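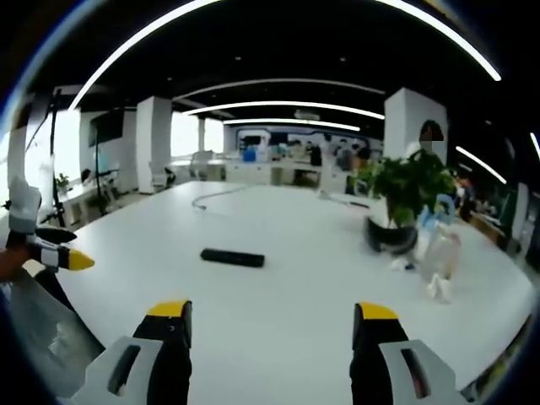
1/ Comparativa de pinzas de mano, primera tanda

¡Por fin! Llevaba desde febrero queriendo poner en la misma mesa las dos versiones de la pinza de mano y comparar las puntas con calma. Hilo largo, aviso, porque he salido con la cabeza llena de cosas.

2/ Para quien llegue de nuevas: son pinzas sin brazo, se llevan en la mano con la cámara montada encima, y lo que grabas sirve luego para enseñar el movimiento a un brazo de verdad. Yo uso la versión que en el grupo llamamos Anddale. La otra, la Fitside, tiene el mismo recorrido de dedos pero otro muelle en el gatillo.

3/ Y el muelle se nota MUCHO. La Anddale cierra suave al principio y se pone dura en el último tramo, así que acabas apretando de más sin querer. La Fitside va pareja de principio a fin (qué gusto). A los diez minutos ya tenía favorita y eso que venía con la idea contraria.

4/ Números, que me los vais a pedir: 100 agarres con cada una, los mismos objetos y en el mismo orden. Con la Anddale se me resbalaron 28. Con la Fitside no os doy cifra todavía, me falta repasar la grabación y hay un par de casos dudosos en los que no sé si contar como fallo un agarre torcido.

5/ Lo que más me ha sorprendido son las puntas amarillas. Yo pensaba que el color era solo para que la cámara las encontrara bien, pero este lote es de un material algo más blando que el anterior y agarra mejor en los bordes. Verena Danzer me lo había dicho hace semanas y no le hice ni caso. Perdón, Verena, tenías toda la razón.

6/ Cámara: gran angular extremo en las dos. Al principio marea, todo se curva, pero a cambio tienes siempre los dos dedos a la vista y un montón de entorno para que el seguimiento se enganche. Probé a bajar la exposición un punto y mejoró bastante sobre superficies claras. Eso se queda puesto.

7/ Truco que me está funcionando: antes de cada serie, un barrido lento mirando la sala, sin tocar nada. Son unos segundos y el mapa arranca mucho más estable. Cuando me lo salto (por prisas, siempre por prisas) la trayectoria pega un salto en el primer agarre y toca repetir.

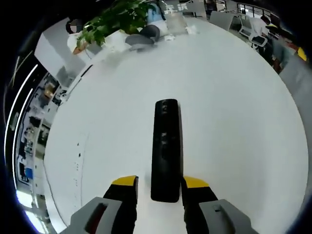

8/ Los cilindros son mi prueba preferida para comparar dedos, porque en cuanto entras un poco desviada la pieza gira y se te va. Con un dedo duro lo notas tarde; con la almohadilla blanda tienes un margen que da para corregir con la muñeca. La posición de partida que mejor me va es esa, dedos bien abiertos a cada lado de la pieza negra y el extremo de abajo metido entre las almohadillas, y desde ahí cerrar despacito. Si entro más arriba, pivota casi siempre.

9/ Otra cosa del negro sobre blanco: para recortar el objeto va de lujo, pero la almohadilla también es negra y en el momento del cierre se me funden las dos. La punta amarilla salva la situación, porque marca dónde acaba el dedo. Me estoy pensando forrar el canto de la almohadilla con cinta clara, ¿alguien lo ha hecho? ¿Aguanta?

10/ Controlador: aquí voy más verde. Tengo 1.713 episodios grabados entre todas las tandas y de momento los reproduzco con el control de posición de toda la vida, que es tosco pero no da sustos. El de impedancia lo probé una tarde en Illmont y me encantó cómo cedía al tocar la mesa, aunque con mis ganancias oscilaba como un flan.

11/ Cosas que NO me han gustado, para que no parezca que todo son flores. El gatillo de la Anddale cansa el índice. La carcasa de las dos es un pelín ancha y entre objetos juntos vas dando golpes. Y el peso se va hacia delante, con lo que la muñeca se queja después de un rato.

12/ Próxima tanda: mismas puntas en las dos pinzas, para separar de una vez lo que viene del muelle y lo que viene del material. Tendría que haber empezado por ahí, lo sé, lo sé.

13/ Si tenéis series propias con cilindros o con cosas finas (cables, bolis, varillas) me interesa muchísimo ver cómo colocáis los dedos antes de cerrar. Contestad por aquí o por privado, leo todo. En cuanto tenga la cuenta de la Fitside la cuelgo en este mismo hilo.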